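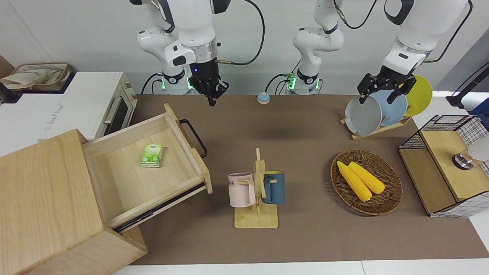
Gray plate, toaster oven in the back corner.

1/ Prilton put out its "most wanted beers" list again in January and my feed has been full of breweries bragging about it ever since. I've been reading it for a few evenings with a pencil. I have problems.

2/ Start with the top spot. Ekel Double Dry-Hopped, based on 938 ratings. Sounds like a lot! Then you look at when they were posted. More than 300 of them landed in the same release weekend, when the brewery was handing out a free glass if you showed your check-in at the bar.

3/ I'm not saying anyone cheated. I'm saying I would also give a beer five stars if I were standing in the parking lot with my friends holding a free glass.

4/ Second place is Tzavaras Barleywine. I've had it. It's good. It's a good barleywine that costs what I pay for a week of groceries and tastes a lot like the one they stopped making four years ago, which sat on shelves with dust on it.

5/ Same grain bill, as far as anyone can tell from the label. New wax. Now there's a line.

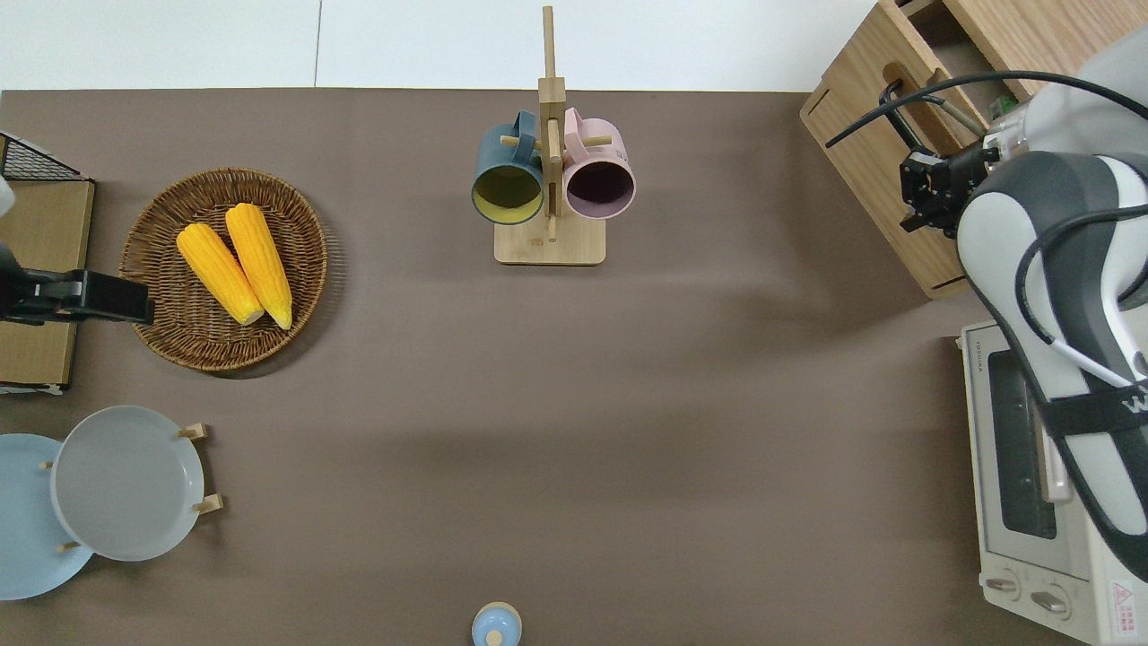 6/ And the limited run thing. Tzavaras says 1004 bottles. Why 1004? Are they numbered? Mine wasn't. The one my brother-in-law got wasn't. I asked the brewery account and got a thumbs up emoji, so make of that what you will.

7/ Somebody is going to tell me scarcity doesn't affect how people rate. Fine. Go look at Lurkska Pils on the same site. Year-round, six-pack, clean as anything, bitter at the end where you want it. It's nowhere near the list.

8/ Lurkska has way more ratings than either of the beers on top, and the most common comment is "solid for a lager." For a lager! What was it supposed to be solid for?

9/ Prilton says the list is "weighted." I went looking for how. The help page says the weighting "reflects community enthusiasm." That could mean math, or it could mean a guy picks.

10/ There's a cutoff too. You need 200 ratings to qualify, so a small place selling pints out of one taproom is out before it starts, unless it runs a promo. See post 2.

11/ A few people have already replied that it's only a list and I should relax. Sure. But my local shop rearranged the whole cooler around it. The Ekel four-packs are at eye level and the Lurkska is down by the floor next to the hard seltzer.

12/ What would change my mind: publish the formula, throw out anything posted in the first week, and show me the scores from people who drank it out of a plain glass without knowing what it was.

13/ Before you ask, yes, I bought the Ekel. Two cans left. First one was sweet, a lot of mango, kind of scratchy going down. I'd call it a B. The can date was already five weeks back, so I'll try another from a fresh batch before I get too loud.

14/ Replies are open. If you work at Prilton and know what the weighting is, I'd love to hear it. If you're here to tell me I don't get hazies, I've muted that word.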